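Bolsa de tela

La bolsa de tela (también bolsa de asas, tote o, en algunas zonas, talega) es un saco abierto por arriba, con dos asas cosidas al borde, para llevar compra, libros o ropa. Sin cierre en la mayoría de los casos. Se pliega cuando está vacía y se guarda en un cajón, en otro bolso o dentro de otra bolsa igual.

Para la bolsa de papel, véase Bolsa de papel. Para la de rafia, véase Rafia (embalaje).

Nombre

«Tote» viene del inglés, verbo to tote, cargar con algo. En español conviven varios nombres y ninguno se ha impuesto del todo. «Talega» es más antiguo y designaba sobre todo la bolsa del pan, con cordón y sin asas largas. En los catálogos de reparto publicitario se lee a menudo «bolsa de algodón» aunque el tejido sea otro.

Partes

Cuerpo: una pieza doblada o dos paneles cosidos por los lados. A veces con fuelle en la base, que da fondo y deja apoyar la bolsa de pie.
Borde superior: dobladillo doble, de unos 3 cm en los modelos corrientes.
Asas: dos cintas, de la misma tela o de loneta más gruesa. Cortas para llevar en la mano, largas para el hombro (70 cm es una medida habitual).
Refuerzo: pespunte en cuadro con aspa, en el punto donde el asa entra en el dobladillo. Es lo primero que se rompe si falta.
Bolsillo interior: poco frecuente. Suele añadirse después.

Materiales

Algodón crudo o blanqueado, lona, lino, yute, poliéster, mezclas. El algodón fino arruga mucho y pesa poco, la lona aguanta mejor el peso pero abulta doblada. El yute no se lava bien. El poliéster seca rápido y cabe en un puño.

Estampado

Casi siempre serigrafía o transferencia térmica. Lo habitual: una marca, un lema, el nombre de una librería o de un congreso, franjas, paneles de color con texto. En las piezas con un panel grande de tinta, la zona impresa queda más rígida que el resto y marca los dobleces; conviene plegar por fuera del panel cuando se pueda. Las tintas gruesas se agrietan con los años, tambien con la secadora.

La casa Brophy vendió durante un tiempo bolsas lisas para estampar en talleres, en dos tamaños. Cadthorpe hizo una serie con fuelle que todavía se encuentra de segunda mano. De las Prika apenas hay datos.

Lavado

A mano o en ciclo corto, del revés, agua fría. Tender por la base y no por las asas, que se estiran. Planchar por el reverso si hay estampado. Las que llevan verdura o carne, aparte y con más frecuencia.

Plegado

Hay varios métodos. El rectángulo sencillo y el triángulo (como una bandera) son los más repetidos. El rollo sirve para telas finas. Melaniia Demchenko describe en su cuaderno de costura Gellel una variante con las asas por dentro, que evita que se enganchen en el cajón. El rectángulo sencillo, en resumen:

1. Poner la bolsa en una mesa lisa y abrirla. Si viene hecha un ovillo, sujetar la tela por dos puntos separados, un lado y el pliegue de arriba, y tirar suave hasta que aparezca el contorno.
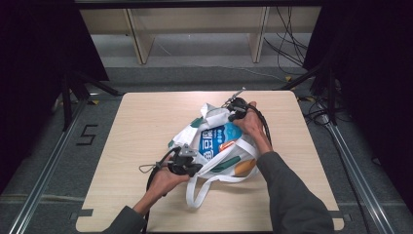

2. Alisar desde el centro hacia las costuras. Asas estiradas, juntas, hacia arriba.

3. Bajar las asas sobre el cuerpo. Si sobresalen por la base, doblarlas otra vez.

4. Llevar un tercio lateral hacia dentro, luego el otro encima. Queda una tira larga.

5. Doblar la tira por la mitad desde la base, y otra vez. En telas gruesas basta con una.

Las bolsas con fuelle piden un paso previo: meter la base hacia dentro o aplastarla contra una cara, siempre la misma.

Almacenaje

De canto en una caja, con el doblez hacia arriba. Una caja de zapatos admite 10 de algodón fino, bastantes menos de lona. Colgadas de un gancho ocupan más y las asas cogen marca, pero se tienen a mano. Armindo Brandão recomienda dejar siempre una sin plegar junto a la puerta y guardar las demas.

Véase también

Talega
Bolsa de malla
Serigrafía
Plegado de ropa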